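Getting a small loan when you sell earrings for a living

7 February 2019

So I finally did it. After two years of saying I'd never borrow money for the business, I signed for a loan last week and I haven't thrown up yet!

A bit of background for anyone new. I make earrings and keychains, I sell them at craft fairs and in a couple of shops in Irnville, and until now I've paid for everything out of whatever was in the checking account. That worked fine until September, when a gift shop over in Skirnstead wanted a big order up front and I had to say no because I couldn't buy the silver. I was mad about that for weeks.

My own bank was no help. They wanted more years of tax returns than I have, and the smallest business loan they'd talk about was way more than I needed. The woman was perfectly nice about it and suggested a credit card instead (I have one of those, thanks).

Then Fadwa Ezzat, who has the table next to mine at most of the Duvham fairs, told me about the community lender she used when she was starting out. They do small loans for tiny businesses and they look at your sales records as well as your credit score. I filled out the first form that same night in my pajamas. 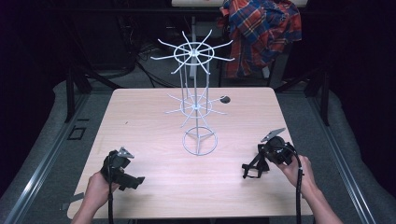
White wire spinner rack with two tiers of hooks.

The paperwork was the part I'd been dreading, and yes, it was a pain. They asked for 18 months of bank statements, my last tax return, and a list of what I'd spend the money on with prices next to everything. My bookkeeping is – let's say relaxed – so I spent most of a weekend going through a shoebox of receipts. I found one for $70 worth of ear wires that I had never written down anywhere. There goes a deduction I nearly missed!

From sending in the last page to getting a yes took 13 days. I got one phone call in the middle, mostly questions about why January is so slow. It's January, people are broke, I said, and she laughed and wrote it down.

Things I'd do differently: open a separate business account way sooner, and ask about the fees on the first call. There was an origination fee taken out before the money landed, so I got a little less than I'd planned on and had to trim my list.

First payment is due next month. The silver is ordered, and I've emailed El Fassi about the gift boxes I've been drooling over. If any of you have been through this with a different lender, leave me a comment, especially if you paid yours off early and got charged for it. I still need to reread that page.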